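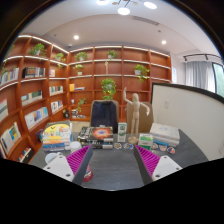
Yusri Latuheru said the books should go first, before anyone had time to start reading them. He said it over the phone from Ikcombe, and then he said it again, slower, as if the line was bad.

Dana wrote "books first" on the back of an envelope and hung up. She had until October to clear the study and hand the keys to the new people. Her uncle had lived in the house for 32 years and had thrown out very little in that time.

She started at the desk. The book with the nebula on its cover was on top of the dark stack, and she opened it, and twenty minutes went by. Then she put it down and looked at the mannequin. Its right arm was up over its head, the way he used to wave from the porch when her bus came in. She didn't know if he had set it like that or if somebody had bumped it.

He never drew anything that she knew of. He sold pump parts for Gilani and kept his receipts. But there had been a class once, on Stonano Street, 151 dollars for the term, and her aunt had complained about the money for years. Dana looked for a sketchbook in the bookcase. She found tax folders, an atlas and a bag of foreign coins.

The coasters he had brought home from trips. She gathered them up, put them in her coat pocket, took them out again and laid them back on the desk. They didn't weigh anything. They could wait.

At nine Yusri called back to ask how far she had gotten.

"I'm on the books," she said.

"How many boxes?"

"None yet."

He was quiet for a while. She could hear his television. Then he asked if the yellow one was still there – the one with the black thing on the front – and whether she would mind setting it aside.

She pulled out the navy chair and sat down with the phone against her shoulder. "Which page do you want me to read?" she said.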